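Brittle Nails: Care at Home

Soak nails no longer than 3 minutes before trimming. Water swells the nail plate, and repeated swelling and drying separates its layers at the tip.

File in one direction with a fine-grit file. Apply a plain oil to the cuticle at night — a drop per finger covers it.
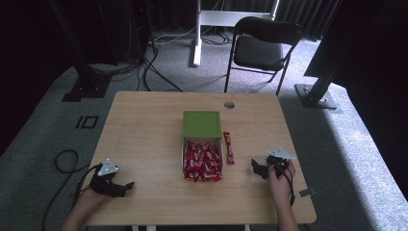

Candy bars in a box with a green lid, one set to the side.

Wear lined gloves for dishes and solvents. Limit acetone remover to twice a month. See a doctor if a nail lifts, thickens or darkens.

Updated 2 August 2018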